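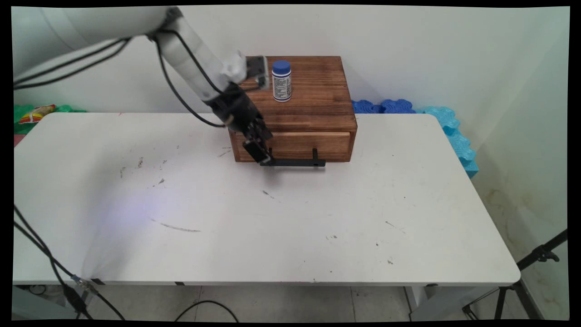 About Bukbridge Evening School

We teach grown-ups to speak Japanese, and we love doing it! Bukbridge began in February with 2 classes above the bakery on Clondow Street, and by the summer we'd had to borrow the big room downstairs as well (the smell of warm bread comes free, and yes, everyone learns the word for bread first).

Shigeru Ikeda looks after the beginners. He taught in primary schools for 20 years and still can't resist a song, so expect to sing the days of the week on your first evening. Masanobu Wada takes the middle group, who are reading a detective story together at the moment and arguing over every clue. Shota Minami runs Saturday conversation – bring a topic, or a pot of jam, or a complaint about the buses, it all gets people talking.

You don't need to have studied a language before. Lots of our students last did homework at school, and they get on brilliantly. Classes are small and we stop halfway for tea.

There's a lending shelf by the stairs with 107 books on it, from picture books to a very long history of railways that Yoshinori Tamura gave us and would love somebody to finish. Borrow whatever you fancy and write your name in the blue notebook.

Our autumn term starts on Wednesday, September 16, 2020. Come along to the first class for free and see if you like it. Ask for Junpei Morikawa at the front desk, he'll find you a seat and a pencil.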